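**Equipment review: Brenex full-strip metal stapler**
Prepared for the Dororetti Records Office, July

The Brenex was assessed as a possible replacement for the staplers now issued to the reading room and the two processing desks. The office holds municipal correspondence dating from 1882, and although no original is ever stapled, a considerable volume of finding aids, loan forms and visitor copies is bound this way each week.

Performance on standard copy paper was satisfactory. The unit fastened 15 sheets cleanly on every attempt. At 30 sheets, the stated maximum, the legs of the staple did not always close flat, and staff are advised to treat that figure as a limit for occasional use only. The Broltau model trialled last year coped better with thick sets but was judged too heavy for counter service.

Loading is straightforward. The spring is stiff when new and eases with use. Replacement staples are available through Ramasamy, the office's current stationery supplier, under the existing agreement.

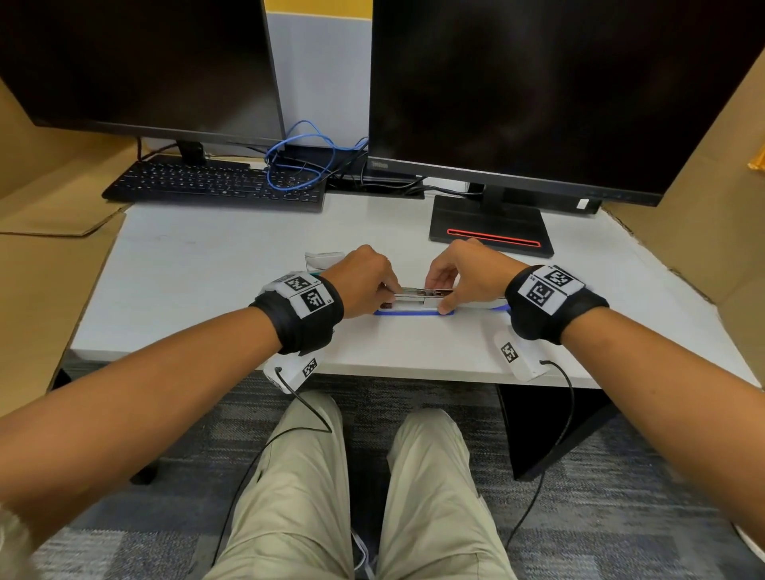

*Two-handed work at a white desk, over a shallow blue-rimmed tray.*

The manufacturer's warranty runs for 90 days, a short term for an item at this price. The Brenex is recommended for the reading room. Processing staff should retain their present equipment until a heavier-duty model has been assessed.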